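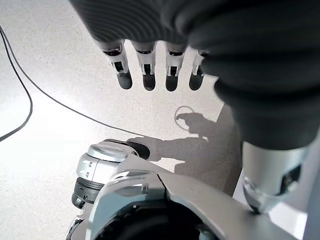 Tuesday, September 11, 2018

Spent the morning on Hipólito Cabral's family reunion file. His wife and the two boys have been told to give their fingerprints again, at the visa centre, and the first set they gave in June is now treated as expired. The letter calls this a routine step. It means another bus journey for the three of them, two nights in a hostel and a fee of 37 each. Four fingers side by side and pointing straight down, dark at the tips, are enough to put me in mind of the old ink cards, with the four prints in a row and the thumb on its own underneath. I filled in plenty of those when I started. The ink got on everything, but a card stayed good for as long as the file was open.

Rang the visa centre at ten and got through at twenty to eleven. The man was polite. He said the prints lapse if no decision is made within the period, and when I asked whose fault it was that no decision had been made he said he could only talk about appointments. I took the first one he had and wrote down his reference, 489.

Hipólito came in at noon on his break. He took it quietly. He had the money for the fees but not for the bus and the hostel, so I have written to the hardship fund at Mendes and asked for 770, which covers travel, beds and food for the three of them. Pilar Daza thinks they will pay. She also thinks they will want receipts for the June trip, and he hasn't got them all.

The younger boy turns eighteen in the new year. I have put this in bold at the top of every letter and I don't know that anyone has read it. The rule says they look at his age on the day of the application, and the first application stands, so he ought to be safe. Ulises Sosa isn't so sure. He had a case in Tristberg where the second set of prints was logged as a new application and it took them most of a year to put right. I have asked for it in writing that ours won't be.

Afternoon was the drop-in. Fewer people than last week. A couple with a housing letter, a student whose card had his name spelt wrong, and Sebastián Montecinos again about his work permit. Still nothing. I told him to come back on Friday and he said he would come anyway.

Meeting at five about the move to the new case system. Horacio Bustos went through it on the big screen and it looks all right, though the old notes won't come across and somebody will have to type them in. I said I'd do mine myself.

Home by seven. Soup, then an hour on the witness statement – still too long. Must ring Hipólito before work tomorrow with the appointment time for his wife.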